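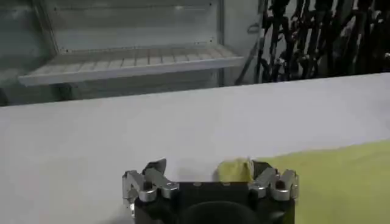 By the Timmont neighborhood desk
Posted Friday, 2 min read

If you have a pile of clean laundry sitting on a chair right now (I have two), you'll want to know about the folding table at the Ukatus Street laundry room in Timmont. It opened to everybody this week, and I went over on my lunch break with a bag of dish towels and a fitted sheet I've been losing to for years.

The idea is simple. There's a big white table, there are cloths to practice on, and on Friday evenings from now through the end of April you can come in and learn how to fold things so they stay folded. It's free. You don't have to wash anything there, though the machines will be running if you want to get a load done while you're at it.

I figured I'd stay ten minutes and I stayed an hour. We started on plain cloths, the pale yellow-green kind of thing you'd grab to wipe down a counter, and the first lesson was just getting one to lie flat. I'm not kidding! You put it down, find whatever part has puffed up into a lump, and smooth from the middle out to the corners. I have always gone straight to folding in half, lump and all, and then wondered why my kitchen drawer won't close.

After that came thirds. Fold one long side in, fold the other over it, then bring the short ends together. It makes a little packet that can stand up on its edge in a drawer, and I now have a whole row of them at home. My family has been asked to admire it several times.

The table itself got plenty of love from the people I was sharing it with. It's wide and pale and there's room to spread a bath sheet all the way out, and my kitchen counter can't say the same, what with the toaster and the mail. The woman next to me said she'd been folding on her bed since college and her back was done with it. Another regular told me she only comes for the table and couldn't care less about the lessons.

Money for the new setup came out of the Khondokar Block Fund, which had $1,361 left over from last summer's street fair. Most of that went to the table, the lights over it and a shelf for the practice cloths. What's left is supposed to cover soap for anybody who runs short, so ask at the desk if you need some.

A few practical things. The lessons start at 5 and there's space for 25 people, which sounds like plenty, but the first one filled up and a couple of folks ended up folding on top of the dryers. You can put your name on the sheet by the door any day the laundry room is open. Bring whatever you like from home. Towels and T-shirts are easiest, and they'd like you to leave comforters for another time. Kids are fine if they're old enough to want to be there. Parking on Ukatus Street is the usual mess at that hour, so try the lot behind Firkov Hardware, where you can leave the car until closing.

Next Friday is fitted sheets, and I've already signed up. I did get a sneak preview at the end of the evening, when I pulled mine out of the bag and asked for help. You tuck your hands into two corners, flip one over the other, do it again with the other two, and lay the whole business down in an L shape before you fold. Mine came out as a sort of pillow. It was a flatter pillow than usual, though, and I was told that counts.

The week after that is sweaters, and then there's an open table for the rest of the month, with no lesson, just space and company. The practice cloths stay on the shelf the whole time, and you're welcome to use them whenever the table's free. Just fold them before you put them back.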